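Home Posts Notebook Reading About Contact

What 50 folds buys you

July 22, 2024

I've been rude about demonstration data on this blog for long enough that a reader wrote in to ask whether I'd ever sat down and made any. Fair question. I had made a few, badly, years ago, with a joystick. So I spent a fair bit of this winter at Lalance, a small outfit that collects teleoperated examples for other people's models, and I did some of the driving myself. They let me poke through the logs afterwards, which was generous of them given what I'd written in January.

The job was sports clothing. You stand behind the rig, you move the leader arms, the follower arms copy you, and everything the cameras see gets saved alongside the joint positions. One go at the task is an episode. The dataset is called Onska and it had 1,445 episodes in it when I got there. The number gets quoted a lot. It was on the first slide they showed me, and it's the first line of the readme.

My trouble with the number is that an episode isn't a unit of anything. One of mine was a clean fold from start to finish. Another was me chasing a hem across the padding for what felt like half an hour, dropping it, picking up the wrong edge and finally getting something a generous person would call a rectangle. Both went in as one. Somebody reviews them and gives them a pass or a fail, and when I asked what a pass meant I got three different answers, all of them sensible.

After a review by those rules, 885 episodes were left. I have no quarrel with throwing out the rest. I do have a quarrel with training on the 885 and then quoting the larger figure when describing how much data the thing has seen, and I told them so. To their credit the readme now has both.

Then there's the question of variety. Red kit, grey padded top, pale wall. I asked how many different garments were in the set and the answer was 12, with several close enough in colour and trim that I couldn't have told them apart in a pile. A policy that learns from this may well learn to fold. It may also learn that cloth is red and has a white stripe on it, and that the world behind it is a blank wall with a metal post. You won't know which until you change something, and changing something is the part that always slips to the next quarter.
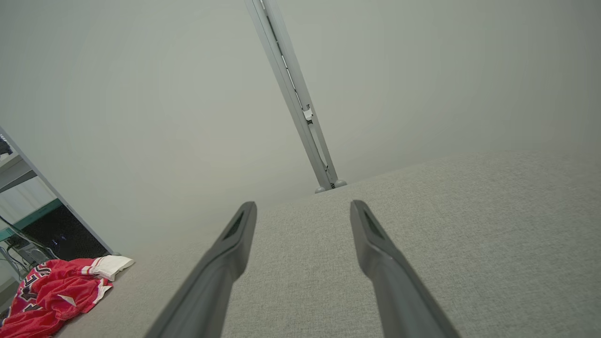
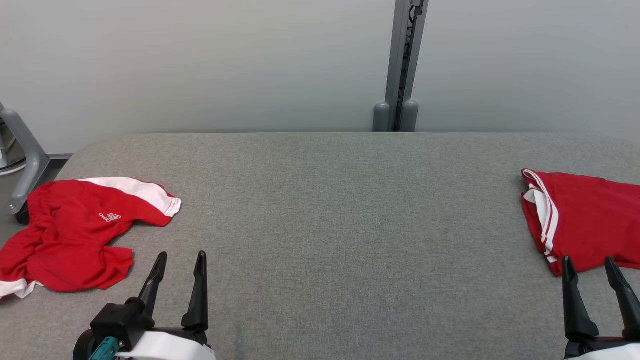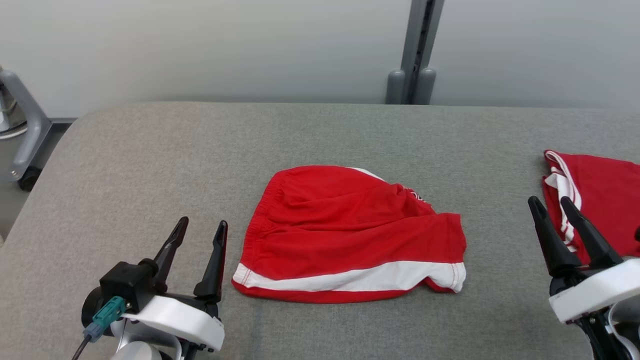

Red kit on the grey top. The first is the close view from down at one gripper; the other two are from the high camera.

I'll give the gripper-level camera its due. I went in thinking it was a luxury and came out thinking it's the one I'd keep if I could only keep one. From up high, a bunched pair of shorts is a red lump with a stripe, and I was guessing at which layer was on top. Down at the fingers you at least get a proper look at whatever is between them. The catch is that you also get whatever happens to be off to the side, and my own favourite failure story from the field is a model that took its cues from the background. If there's a shelf and a bit of cabling in shot in every single episode, I'd want to see what happens when somebody shifts the shelf.

They ran that sort of check for me, sort of. Caton, the baseline policy they'd trained on the reviewed set, was given 50 fresh attempts with the setup exactly as it was during collection. I won't print the score, as it's theirs to publish and they plan to. It was better than I'd expected. Then I asked for the same again in a different shirt, something blue, say, with a collar. There wasn't time. There's never time, and I've been on the other side of that sentence often enough to recognize it.

The driving itself is odd work. Your hands learn quickly and your judgment doesn't. By the second morning I had a favourite way in: left fingers at the waistband, right fingers waiting, then across. I did it that way over and over because it was comfortable, and it only dawned on me at lunch that I was teaching a machine my habit. The next driver had another habit. Average those two together and you get a pair of arms that dithers in the middle of the table. There are methods that are supposed to cope with this, and I've read the papers - some of them even use more than one task.

What I'd ask for, if anyone at Lalance is still reading, is fairly dull. Write down who drove each episode, by code if you like. Write down how the garment was sitting at the start. Keep the failures, labelled as failures, in a separate folder, and let people download them. I learned more from watching the rejects than from any of the tidy ones, partly because a few of the rejects looked fine to me.

I've been invited back for the next round, which is towels. I've said yes, on the condition that at least one of them isn't white.

Related posts

Cieślak bench notes: a second-hand arm and its wobbly wrist
Counting hours, counting episodes, counting nothing
Why I stopped trusting demo reels
Leader arms and sore shoulders
The Onska readme, annotated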